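Besuchsbericht: Informationsbesuch bei Mirnon zur Beschaffungsplanung Handgreifer

Im August besuchte eine Delegation des Trägerverbunds Tresta den Standort Movdale der Firma Mirnon. Anlass war die anstehende Investitionsplanung für das Vorhaben Domínguez, in dessen Rahmen der Verbund Geräte zur Aufzeichnung von Handgriffen im Wohn- und Pflegeumfeld anschaffen will. Die Aufzeichnungen sollen später dem Anlernen von Assistenzrobotern dienen. Der Besuch begann um 9.30 Uhr und dauerte bis in den Nachmittag.

Zu Beginn stellte die Geschäftsleitung das Unternehmen vor. Am Standort sind derzeit 113 Personen beschäftigt, überwiegend in Montage, Prüfung und Datenaufbereitung. Die Fertigung der handgeführten Greifer erfolgt in kleinen Serien; im laufenden Jahr wurden bis zum Zeitpunkt des Besuchs 247 Stück ausgeliefert. Nach Auskunft des Vertriebs ist bei Neubestellungen mit einer Lieferzeit von etwa 18 Wochen zu rechnen. Für den Verbund ist diese Angabe von Bedeutung, da die Mittel für das Vorhaben im laufenden Haushaltsjahr gebunden werden müssen.

Der Rundgang führte durch die Endmontage und den Prüfraum in die Vorführbereiche. Diese sind wie Wohnräume eingerichtet und werden von Interessenten vor allem wegen der textilen Aufgaben nachgefragt -- das Aufnehmen, Halten und Übergeben weicher Stoffe gilt unter den Fachleuten des Hauses als anspruchsvoller Teil der häuslichen Tätigkeiten.
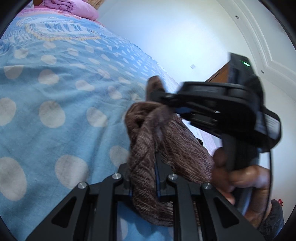

Arbeit mit zwei Greifern an einem braunen, gerippten Plüschstoff über einem Bett mit gepunktetem Laken.

Im anschließenden Fachgespräch wurde die Frage erörtert, ob der Verbund einzelne Greifer oder Gerätepaare beschaffen sollte. Für textile Aufgaben empfiehlt Mirnon durchgängig die paarweise Ausstattung. Die Delegation schließt sich dieser Einschätzung an, weist jedoch darauf hin, dass der bisherige Planansatz von Einzelgeräten ausging und entsprechend anzupassen ist.

Neben dem Anschaffungspreis sind folgende Positionen zu berücksichtigen, die im ersten Entwurf des Finanzplans fehlten oder zu niedrig angesetzt waren:

Ersatzteile, insbesondere Greiferbacken und Kabel
Speicherplatz und Sicherung der Aufzeichnungen
Einweisung des Personals vor Ort
Textilien und sonstiges Verbrauchsmaterial
Jährliche Überprüfung der Geräte beim Hersteller

Die Wartung kann als Pauschale vereinbart oder nach Aufwand abgerechnet werden. Ein Mietmodell wird ebenfalls angeboten, mit einer Mindestlaufzeit von 23 Monaten. Der spätere Erwerb gemieteter Geräte ist möglich; die Anrechnung der bereits gezahlten Raten konnte während des Besuchs nicht abschließend geklärt werden. Mirnon hat hierzu eine schriftliche Auskunft zugesagt.

Die Delegation empfiehlt, zunächst zwei Gerätepaare zu mieten und die Beschaffung weiterer Paare vom Ergebnis der ersten Erprobungsphase abhängig zu machen. Ein Vergleichsangebot ist einzuholen. Die überarbeitete Kostenaufstellung wird den Mitgliedseinrichtungen mit den Unterlagen zur nächsten Haushaltsberatung zugeleitet.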